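Nollance Asks Camera Makers to Show Their Work on "AI Sharpness" Claims

Photo testing group will publish its own comparison files and says buyers should wait for them

TUNDBY, 8th April – Nollance, the independent photo testing group, today called on camera and software makers to stop advertising sharpness gains from automatic noise removal unless they also hand over the untouched files. The group says it has looked at the promotional material for 21 noise removal tools and found original raw files offered with only two of them.

"If a program can rescue a picture shot at a very high ISO, fine, let me download the picture and try it," said Akosua Sowah, who runs testing at Nollance. "What I get in place of that is a small web JPEG with a slider down the middle. The left side looks worse than anything my old camera ever made. I would like to know what was done to the left side."

Nollance does not say the tools are useless. Its staff use some of them. Its complaint is that the words on the box have run well ahead of anything a buyer can check. "Recovers lost detail" is the phrase the group objects to most. Detail that was never recorded by the sensor cannot be recovered. It can be guessed at, and the guess may look very nice on a bird's wing and very odd on a line of small print.

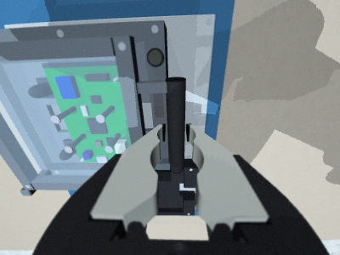

Pravesh Sithole disagrees with part of this. Most people never print larger than a sheet of letter paper, he wrote in answer to an early draft of the group's statement, and if the feathers look like feathers they have got what they paid for. He would rather see makers pushed on price, and on the habit of moving a one-time purchase to a monthly plan a year after launch.

Nollance has kept his letter in the published file and accepts the point about print size. It still holds that a family snapshot and a picture sold as a record of something are different jobs, and that the same advertisement is being used to sell to both kinds of buyer.

The group's own test, named the Kider set, will be free to download in June. It has 100 raw files shot on a tripod, each with a matching low ISO exposure of the same subject in the same light. Anyone can run the noisy file through a program and lay the result over the clean one. If the program has put in a leaf vein or an eyelash that is missing from the clean exposure, it will show.

Early results are mixed, and Nollance asks readers not to make too much of them. In a first run on 68 of the files, the best tools did a good job on skin, sky and painted walls. Woven cloth, gravel and printed letters gave trouble to every program tried. In more than 13 cases, letters came out crisp and wrong. The group is holding back the names of the tools until each maker has had a chance to check the settings used.

"I expect to hear that we used the wrong settings," said Fereshteh Zarei, who put the files together. "We used the defaults. The ads don't mention any other settings, so I don't see why we should go looking for them. But send them over and we'll run those too."

Yakubu, a maker of raw conversion software, has agreed to supply original files for every sample on its website. Nollance welcomes this, with a note of caution: the promise covers new samples only, and no date has been given for replacing the old ones. The group will check again when the Kider set goes online.
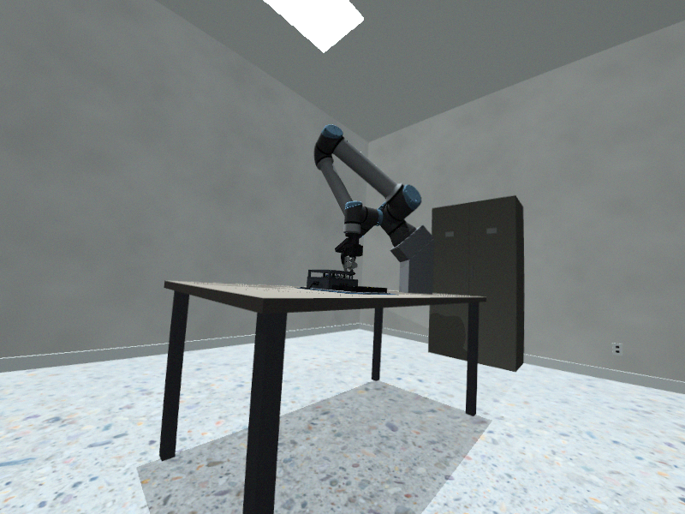

Robot arm over a table in a gray room.

For photographers thinking of buying now, Nollance has some plain advice. Use the free trial, and use it on your own worst files. Look at the result at the size you print. Keep the raw file, whatever the program tells you about saving space. And be slow to replace a lens or a body on the strength of a slider.

The group takes no advertising from camera or software makers. It does take reader donations, and a list of those is on its website for anyone who would like to be as suspicious of Nollance as Nollance is of everybody else.

Makers who want a copy of the test method before release should write to Theophilus Agyeman at the Nollance office in Tundby. Press questions go to Svatopluk Havlíček at the same address.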